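Keeping cables tidy in the workshop cabinet
65 shares

When I label cables in our control cabinet, I write both ends on the same day. In March I left one end for later and lost an evening. Keep the colours the same from top to bottom – yellow, green, red – and put spiral wrap where many wires go together to the door.
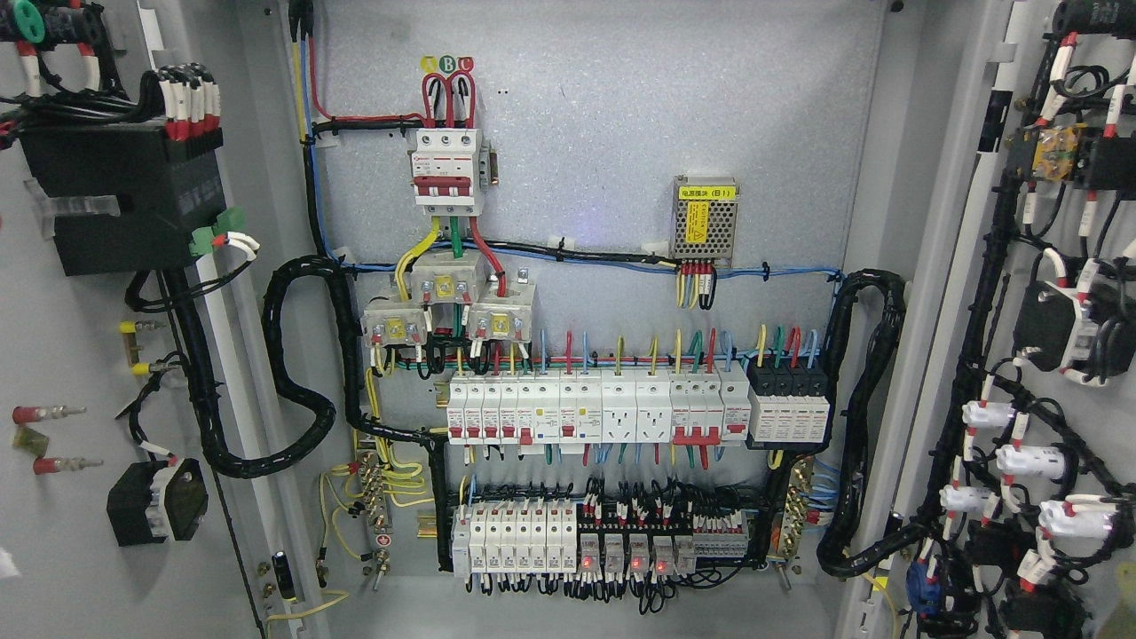 Hala Kassab writes that she leaves a little extra length at the door side, so that the door can open fully and nothing pulls.

I do this also now. Before any work inside, the supply must be off and tested by an electrician. White cable ties I close by hand only, not with pliers.

3 comments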